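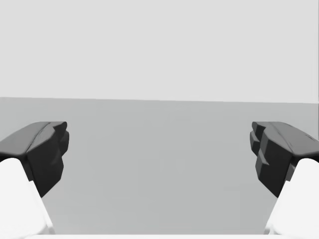

What do you do at a robot open day if you don't know the first thing about robots?
You walk around, you eat the free pretzels, and you ask the people in the company T-shirts whatever comes into your head. They like it when you do.

August 5, 2019

My feet hurt and I have a tote bag full of pens. Went to the open day at Vurnov, out past the Pavlow exit, and I'm writing this at the kitchen table before I forget it all, with leftover rice on the stove.

Treasa had been after me to go since July. She started there in the spring and she talks about it constantly, and I nod along without really following, so I figured I owed her an afternoon. I had the wrong idea of the place completely. I was picturing sparks and car doors and men in goggles. It's carpet! Gray carpet and a lot of plants, and then at the back a big hall with the arms in it behind a fence.

Signed in, got a sticker, spelled my own name wrong on the sticker. The parking was a mess, by the way. They'd told us 200 spaces and I don't know who was in them at eleven in the morning, but I ended up on the grass by the tire place and walked over along the ditch.

First stop was the hall, where one of the arms was stacking boxes of floor tile onto a pallet. I could have stood there all day. It's so calm. It puts the box down, waits a tiny bit, goes back for the next one, and all the little kids had their noses through the fence. There was a sign saying the arm weighs 980 pounds, and a boy next to me read it out loud to his grandfather again and again until the grandfather said he believed him.

Then Treasa found me and took me upstairs to the Cortés room (every room is named after somebody's old teacher, which I thought was sweet) and this was the part I liked best, to my surprise, because it was just people at computers. They have a program called Leresis and it's a pretend version of the robot. A pretend arm, a pretend hand, a pretend table. Before they let the real hand try something, they have the pretend one do it first, over and over, and if it smashes into the table they just start again and it costs them nothing but a sigh. I said so it's a video game, and Treasa made a face, and then she said well, sort of.

Hubert Mayrhofer runs that room. Tall, soft voice, corduroy jacket in that heat. He sat me down in his own chair and showed me what the hand sees, or would see, looking out past its own fingers. Very odd to look at. You feel like you ought to be able to wiggle them. The fingers are dark, with steps on the insides like a staircase, and they sit on these big smooth white pieces, and past them it's all gray with a paler gray above. I asked where the rest of the room was. He said they leave it out on purpose when they're starting a new job, walls and shelves and all that, and put it back in bit by bit later on. I liked that. I'd like to clean my garage that way.

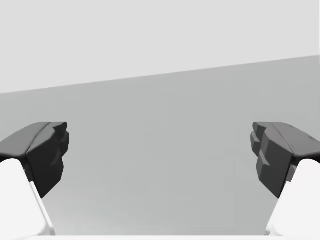 Leresis, upstairs: both fingers apart and nothing between them.

I asked him why the line at the back was crooked, where the gray meets the lighter gray. He was pleased with that one, I could tell. The view goes along with the hand, so if the hand is tipped, the whole world looks tipped. Same as when I lie on the couch and watch TV, I said, and he wrote that down! He said he was going to use it on the afternoon group. So I've made my contribution to science.

The steps on the fingers are for grip, according to Hubert. I asked about eggs, because everybody must ask about eggs. He said everybody asks about eggs. They mostly do bottle caps and small boxes and the kind of plastic fittings you get under a sink, and he'd never had a customer with an egg in all his time there. He let me press the key that closes the hand and then the one that opens it, and I did that for longer than was polite with a line forming behind me.

What I didn't get, and I still don't, is how they know the pretend one is close enough to the real one. I asked Treasa on the stairs and she said that's pretty much her whole job and some weeks it isn't close enough at all. She had a bad week in July over it, something to do with how slippery they'd made the caps. I remember that week, she came over and ate an entire peach pie at my counter without saying much, and now I know it was on account of bottle caps. I wish I'd asked at the time.

Lunch was outside under a tent. Pretzels, those cold sausages, lemonade that was mostly ice. Sat with a couple who had driven up to see if their nephew should apply for the training program. They take 50 a year, and the wife had all the forms in a folder with colored tabs. The nephew was not there. The nephew was at the lake.

After lunch there was a talk in the canteen and I'll admit I drifted off a little. It was the sales side, lots of slides with arrows. I woke up for the man in the second row who wanted to know what happens to the people who used to stack the tile. The speaker said they get moved to other work in the building, and the man said what other work, and it went back and forth for a bit and then they moved on to the raffle. I keep thinking about him. I'd have liked to hear the rest of that.

Did not win the raffle. Treasa's boss won it, and there was some booing, good-natured.

I left at 3 and sat in the car with the doors open till the steering wheel was cool enough to touch. On the drive home I kept noticing hands – the girl at the gas station doing my change, how she fished the dime out from under the nickels without even looking down. Tried it myself when I got in, with a handful of coins on the table. Then I tried it with the kitchen tongs and got nowhere.

To do: call Treasa and tell her thank you properly, I was short with her about the parking. Find out if Hubert's group does the school visits too, because Marnie's class would go nuts for that closing key. Wash the tote bag, the lemonade got in it. And the rice is sticking, so I'm stopping.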